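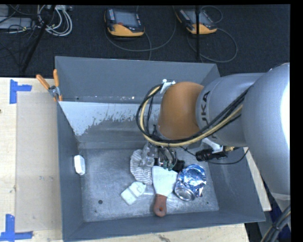
회색 금속 통 바닥에 모인 물건들. 스크레이퍼의 적갈색 손잡이 끝에는 작은 구멍이 있다.

잡동사니 통을 위한 변론

정리에 관한 책은 대체로 통을 미워한다. 서랍에는 칸막이를 넣으라 하고, 선반에는 이름표를 붙이라 하고, 통은 "결정을 미룬 자들의 무덤"쯤으로 취급한다. 지난 9월에 읽은 아폴린 탕기(Apolline Tanguy)의 정리책은 292쪽짜리인데, 그중 20쪽이 통을 버리라는 이야기였다. 나는 그 책을 다 읽고 통에 넣었다.

사진 속 통을 보자. 스크레이퍼가 있고, 회색 줄무늬가 든 희끄무레한 천 같은 것이 구겨져 있고, 투명한 플라스틱 물건이 있고, 병처럼 생긴 작고 흰 것이 비스듬히 누워 있다. 이 넷을 한데 묶는 분류명을 나는 모른다. 정리 전문가라면 한참 고민하다가 '기타'라고 쓸 것이다. 그런데 '기타'라고 쓴 이름표를 붙이는 순간 그 통은 수납이 되고, 안 붙이면 게으름이 된다니 좀 억울하지 않은가.

내가 특히 마음을 쓰는 것은 스크레이퍼다. 손잡이 끝에 구멍이 뚫려 있다. 걸어 두라는 뜻이다. 만든 사람은 벽과 못과, 쓰고 나면 제자리에 거는 주인을 상상했을 것이다. 나도 그런 사람이 되어 보려고 닐리에르(Nilier)라는 가게에서 타공판을 샀다. 고리까지 합쳐 벽 한 면을 채웠다. 첫 주에는 보기만 해도 뿌듯했다. 둘째 주에는 걸린 도구를 쓰기가 아까워졌고, 셋째 주에는 칼로 할 일을 손톱으로 했다. 지금 타공판에는 모자가 걸려 있다. 도구는 통으로 돌아갔다.

통의 단점은 나도 안다. 찾는 것은 늘 맨 밑에 있고, 천은 꼭 무언가를 덮고 있으며, 손을 넣을 때마다 쇠붙이 긁는 소리가 나서 밤에는 식구들이 깬다. 날붙이를 맨손으로 더듬는 것도 권할 일은 못 된다(이건 변론의 여지가 없으니 날에는 덮개를 씌우시라). 그래도 통에는 뒤적이는 재미가 있다. 스크레이퍼를 찾다가 작년에 잃어버린 줄자를 만나는 일은 이름표 붙은 서랍에서는 일어나지 않는다. 서랍은 묻는 말에만 대답한다.

게다가 칸막이는 물건이 영원히 그대로일 거라고 믿는 사람의 가구다. 우리 집 서랍 칸막이는 건전지 굵기에 맞춰 산 것인데, 이제 그 건전지를 쓰는 물건이 집에 2개뿐이다. 나머지 칸에는 단추와 고무줄이 한 칸씩 차지하고 앉아 넓게들 산다. 통이었다면 그런 부동산 문제는 생기지 않았을 것이다. 비스듬한 벽을 따라 다들 가운데로 미끄러져 내려와 사이좋게 엉켰을 테니까.

물론 통도 넘친다. 그럴 때 우리 집 규칙은 간단하다. 바닥에 신문지를 깔고 한 번에 쏟은 다음, 뭔지 모르겠는 것부터 따로 모은다. 그 자리에서 식구 중 아무도 이름을 대지 못하면 내보낸다. 지난번에는 흰 플라스틱 마개 하나를 두고 다들 한참을 떠들었는데, 결국 도로 통에 넣었다. 버리고 나면 꼭 그다음 날 어디 마개인지 알게 된다는 장모님의 주장이 워낙 강했다.

마개는 아직 통 안에 있다. 맞는 병은 나타나지 않았다.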